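Home | Workshop | Play Sessions | Shop | Contact

Wanted: people to sort, match and grumble about our little blocks

31 shares | 3 comments

I make sorting puzzles for a living, which still makes my relatives laugh at Thanksgiving. The workshop is called Sunero, it's up the back stairs behind the Bestelik bakery, and we're looking for people to come and play with the next one before it goes to the factory. It's called Mabuza for now. I like the name, my business partner doesn't, and you're welcome to take sides.

Mabuza is a matching game with small colored blocks. You get a tray, a pile of blocks and a stack of cards, and each card asks for a different arrangement. Some ask for colors together. Some ask for shapes together and couldn't care less about color, and a few of the later ones want both at once (those are the ones that made my neighbor put her coat on and leave, although she did come back the next day). We've played it so many times ourselves that we can't tell anymore which cards are fun and which are just annoying. We need fresh hands and fresh opinions!

Who we're looking for

Grown-ups of any age, and kids from 5 up if they bring an adult along. You don't have to be good at puzzles. I'd love to see a few people who are sure they're bad at them, people who haven't touched a toy block in decades, and anybody who sorts things at work all day, whether that's mail, buttons, screws or laundry. Last time we had a retired florist who laid everything out like a bouquet before she'd even look at a card, and that one session changed half the rules.

We'd also really like to hear from people who are color-blind, even a little. The shapes are supposed to carry enough information on their own and I want to find out if that's true. Same goes for stiff fingers. If picking up small things is a pain for you some days, please come on one of those days if you can stand it. There's no clock running unless you ask for one.

If you worked for Flurko, or still do, you can play too, but tell us first. They make the storage tins we buy and it would be awkward if I found out halfway through.

What happens when you come

A session takes 45 minutes, and that includes the part where I look for the kettle. You sit down, I give you a tray and the first few cards, and then I try very hard to keep my mouth shut. Talk out loud if you like. Swear if you like, unless there's a kid at the next table. If a card makes no sense, put it face down on the left and keep going — those are worth more to me than the ones you solve.

Afterward we chat for a bit. I ask which card you'd throw out, which shape you kept picking up wrong, and what you'd call the game if it were yours. I write the answers down by hand in a notebook, with no names next to them. We don't film anybody and we don't take pictures of people.

What you get

A bag of whatever is good at Bestelik that day, and your own copy of the finished game. The first run is 3000 boxes, so there will be one with your name on it, but you'll have to wait until June. I know that's a long time. Wooden parts are slow, and printed cards are somehow slower. If you already have more games than shelves, you can pass your copy to a school and I'll mail it there for you.

There isn't any cash in it this round. I wish there were.

Getting here

Ring the bell with the green sticker, not the other one. The stairs are steep and there's no elevator, so if stairs are a problem, say so in your message and we'll set up a table in the bakery before they open. The owners have said yes to that and they're nice about it. Parking on our street is hopeless, the lot by the old cinema is usually fine.

How to sign up

Write to us through the contact page by 31st October. Tell me:

- what time of day suits you
- if you're bringing a child, and how old
- the last thing you sorted, and how you went about it

That last one isn't a test. You can give me one line or go all the way to 700 words if your spice rack deserves it (I read every one of them, and I got a wonderful essay on socks last time). Our mailing list has almost 700 people on it, so I can't fit everybody in, but I'll answer either way. Leave me a few days before you write again.

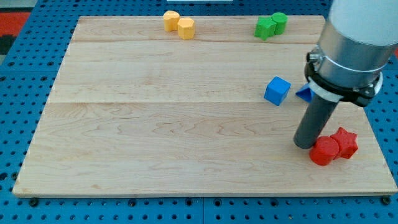

Color is where most people start, and I'd like to know if you do too. Give somebody a mixed bunch and a flat piece of wood and they'll usually go straight for pairs. The yellows end up side by side and so do the greens, and then it dawns on them that the two greens are a star and a cylinder and the card was asking about shape all along. Yellow is sneakier. One is short and rounded with a flat top, the other is a bit taller with flat sides, and if you're going by color alone you can miss that completely. Some people use the seams between the planks as rows as well, without anyone suggesting it, and I'm still deciding if that should be a rule. Come and argue with me about it.

3 comments

puzzlegran wrote:
Signed up! I did the one before this and still think about card nine. Please tell me card nine is gone.

Reply from Sunero:
Card nine is easier now. It isn't gone.

Guest wrote:
Is it okay to come as a pair and do one tray together? My husband and I sort everything differently and it could get loud.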